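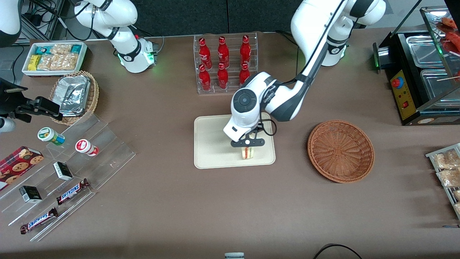 Snack counter check, Tradside break room. Walked by Hannelore Böttcher on Tuesday, starting at 3 p.m., with comments added by Arturo Marchetti the same evening. The counter was last laid out again in September and the list has been shortened to match. Bottled drinks stay in the clear two-tier rack at the back, as they are now with the Coca-Cola, and sandwiches go on the beige tray in the middle of the table. Items marked OPEN need a name against them before the next walk.

1. Table cover flat, no folds at the front edge
OK.
Comment: Brown cover is fine to keep. The spare is in the Karimi cupboard, second shelf.

2. Bottle rack stable, bottles upright
OK. Pushed gently from both sides, no wobble.

3. Sandwiches labeled and in date
OPEN. Two from the Drinero delivery had the date on the underside only.
Comment: I called Drinero. They will move the label to the top. Until then, write the date on by hand.

4. Sandwich display time under 40 minutes
OK. Time card filled in for the whole shift.

5. Bars and crackers packed on the white tray, wrappers intact
OK. One torn cracker packet removed and thrown away.

6. Jars on the stepped stand, lids tight
OK.
Comment: Keep jars away from the front corner. Sleeves catch there.

7. Baskets clean, no loose ends or splinters
OK. Ran a cloth over the rims and inside the weave. The cloth did not snag.
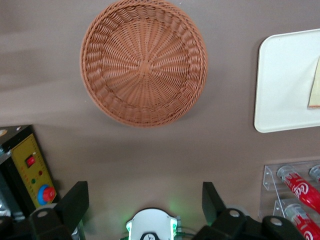
Item 7: round woven basket, with white tray to the right.

8. Trays free of chips and crumbs
OK. Some 9 trays checked, counting the ones in the drawer. One goes back to Drurkine with a chipped corner.
Comment: Drurkine wants the order number, 355, on the return slip.

9. Emergency stop in reach, nothing stacked on or against the box
OK. Red button clear.
Comment: Please don't park baskets any closer to it than this.

10. Allergen sheet on display
OPEN. The sheet is there but the print is too small to read from the customer side.
Comment: Larger copy is printed. Hannelore to put it up.

11. Floor in front of the table dry, no boxes
OK.

Still open: 3 and 10. Chipped tray to be packed with the next Drurkine return.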